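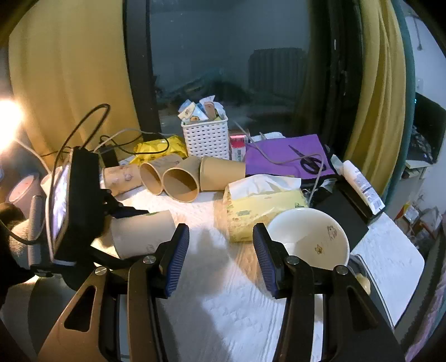
2020-05-29
Household Manipulation Group, Ramalho Institute

4.2 Clearing a cluttered table

Claims that a robot can tidy a table usually rest on a table prepared for the robot. The objects are rigid, they stand upright, and a hand's width of bare surface separates each from the next. We have no quarrel with such tests as a way of comparing controllers. Our quarrel is with the next step, in which a success rate from that table is quoted as if it said something about a kitchen or a bedroom. The Cenden protocol was written to make that step harder. It asks the system to clear a table as the residents left it, to put each thing where it belongs, and to leave alone whatever should stay.

Figure 4 gives a fair idea of the work. Four tan paper cups lie on their sides in a row, with a larger paper cup nearer the two blue ribbed pads of the gripper. A person would nest the four and be done in a few seconds. For a two-finger gripper every cup raises a separate question. A cup on its side can roll when touched, and a paper wall gives way under a squeeze that would be quite safe on a mug. If the fingers go in from the open end, one of them has to pass inside the cup, and the planner needs to know which way the mouth points. In that row the mouths don't all point the same way.

The covering adds its own trouble. It is a crinkled white sheet, and a fingertip that comes down a little too low on cloth or film drags the surface along with whatever rests on it. We saw this repeatedly in our trials with the Mumen controller, which was tuned on a bare bench and treats the table as a plane at a fixed height. Lowering the approach speed helped with the dragging and made the runs so slow that several of them hit the time limit.

Soft goods were worse. The tissue pack in the figure has a tissue pulled out and draped over its top, and the system must decide whether pack and tissue are one object. Mumen tended to grasp the highest visible point. With a pack in that state, the highest point is the tissue, and the result is a robot holding a tissue. Our scoring counts this as a failure. The developers' own scoring would count it as a completed pick, and much of the gap between their numbers and ours comes down to choices of this kind.

We ran 1090 pick attempts across 4 homes. Of these, 67 percent ended with an object lifted clear of the table and held. Taken alone, that figure looks respectable, and we expect to see it quoted alone. It falls apart once the whole chore is considered. Only 2 tables were cleared from start to finish with no help from the operator, and both had been wiped down earlier the same day for unrelated reasons. Everywhere else a person stepped in to right a fallen item, free a cable or stop the run.

Cables deserve more attention than they get in the literature. In Figure 4 a thin black cable loops over a yellow crumpled package, and a thin grey cord curves past the handles of a pair of scissors. Neither the package nor the scissors would be difficult by itself. A planner that has no notion of a cord will lift whatever lies under one and pull on the other end, wherever that happens to be. Mumen has no such notion. The Savus planner claims one, but in our hands it recognized cords mainly when they lay straight across a plain background.

There is also the matter of deciding what counts as trash. The plastic basket at the back is filled past its rim with small packets and crumpled wrappers. We don't know of any system that could say from sight which of those are empty. Residents in our homes disagreed with each other on similar baskets, and we ended up leaving such containers out of the score altogether. This favors the robot, and readers should keep it in mind when looking at the totals.

It may be objected that a hand-held gripper guided by a person can do most of this already, so the hardware must be good enough. We accept the part about hardware, with reservations about thin and flat items. The person guiding the tool supplies everything else: which cup to take first, when to let go, when a thing has shifted and the plan should be dropped. Recordings made in this way are useful training material. They are weak evidence of what a machine will do once the person has left, and we would ask authors to report the two separately.

We repeated a subset of the trials in October lighting conditions, with a lamp as the main source and the window dark. Grasp success fell further on shiny packaging. The details are in the next section, along with the scoring sheet.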